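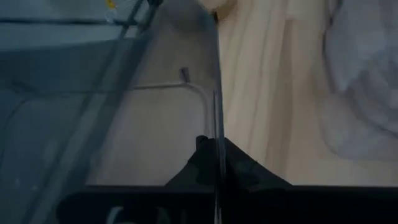
Figure 7. Translucent panel, left. Pale flat surface with thin white curved piece, center.

6. Fitting and Adjusting the Translucent Panel

This section applies to the Lallby open frame and to the Lallby frame with Stistley side kit. If the frame was bought without the side kit, go to the section on shelf loading.

The panel lets light through but softens the outline of anything stored behind it. Colors seen through it look cooler and grayer than they are. This is normal and does not indicate a fault in the panel.

Before you start

Assemble the frame completely and stand it in its final position. All shelf supports must be in place and hand-tight. Leave 40 cm of clear floor on the side where the panel will go.

You will need the hex key from the frame kit, a soft cloth, and the bag of clips marked K. Two people are recommended for steps 3 through 5.

CAUTION: Do not lean the panel against a wall at an angle. It will take a bend if left this way overnight, and the bend may not come out.

Fitting the panel

1. Clear the floor next to the frame. Move cords and loose items out of the way.

2. Lay the panel flat on a clean surface. Peel the protective film from both faces, beginning at a corner. Keep the film until the panel has been checked for scratches.

3. Lift the panel by its long edges and stand it next to the frame. The edge with the two notches faces down.

4. Set the bottom edge into the lower channel. Do not push on the middle of the panel.

5. Tilt the top edge inward until it touches the upper rail. One person holds the panel here while the other fits the first clip at the top rear corner.

6. Fit the remaining clips, top edge first, then the rear edge, then the front. Each clip closes with a click. A clip that does not click is seated on the film or is upside down.

7. Check the gap between the panel and the front upright. It should be 3 mm from top to bottom. If it is wider at one end, see "Adjusting the gap" below.

NOTE: The clips are a consumable part. Removing and refitting the panel wears them. Replacement bags are sold as Kirska clip set K.

Adjusting the gap

An uneven gap nearly always means that the frame is out of square. Open the top clips only and loosen the brace bolt half a turn. Push the upper corner of the frame toward the wide end of the gap, hold it there, and tighten the bolt. Close the clips and check again.

If the gap is still uneven, the floor may be out of level. Turn the foot under the low corner counterclockwise until the frame stands firm on all feet — the panel should move freely in the lower channel while you do this.

CAUTION: Do not trim the panel to correct a gap. A trimmed panel cannot be exchanged.

Items stored near the panel

Place taller items toward the back of the shelf, clear of the panel face. Small items can slip between the shelf edge and the panel and come to rest in the lower channel. To recover them, open the front clips and ease the panel outward by hand. Do not use a screwdriver or a knife.

Do not route cords between the panel and the frame. Cords that run along the floor should pass in front of the feet or behind them, never under.

Cleaning

Wipe with a damp cloth and a small amount of dish soap. Dry with a second cloth. Glass cleaner, alcohol, and scouring pads leave cloudy marks that cannot be polished out. Clean the lower channel with a dry brush when the panel is off.

Parts in this section

Panel, translucent
Lower channel
Upper rail
Clips, bag K
Brace bolt (frame kit)

Missing parts should be reported to Lytvynenko Home Storage before assembly continues. Quote the batch code printed on the clip bag.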